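Puscombe Evening Classes - Home Skills, Session 2: Folding and Stacking Clothes
Handout by Solomiia Marchuk

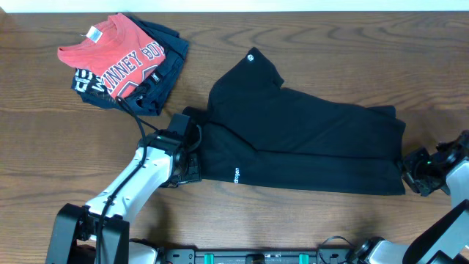 Why fold on a table and not on the bed?
A table is firm, so you can press the cloth flat with your palms and get a proper crease. A mattress sinks under your hands and the folds wander.

The basic T-shirt fold
Lay the shirt face down and smooth it from the collar outwards. Bring one side in towards the middle, sleeve and all, then the other. Fold the hem up to the collar and turn the whole thing over. It gets lovely and quick once your hands know it!

Long sleeves
These are my favourite to teach - everyone fights them at first. Fold the side in, then lay the sleeve straight down along the body. If the sleeve sticks out past the shoulder, open it up and start that side again.

Stacking
Largest pieces at the bottom, smaller ones on top. In our stack a coral-red T-shirt sits over black and navy pieces, and the navy one at the bottom is the largest. Big printed lettering can go on either side of a fold, but please don't iron over it.

For next time
Bring one long-sleeved top and one pair of trousers. Kaja Stankevičius will take the August session on drawers and shelves - she has brilliant ideas for narrow ones. Spare handouts are in room 2238.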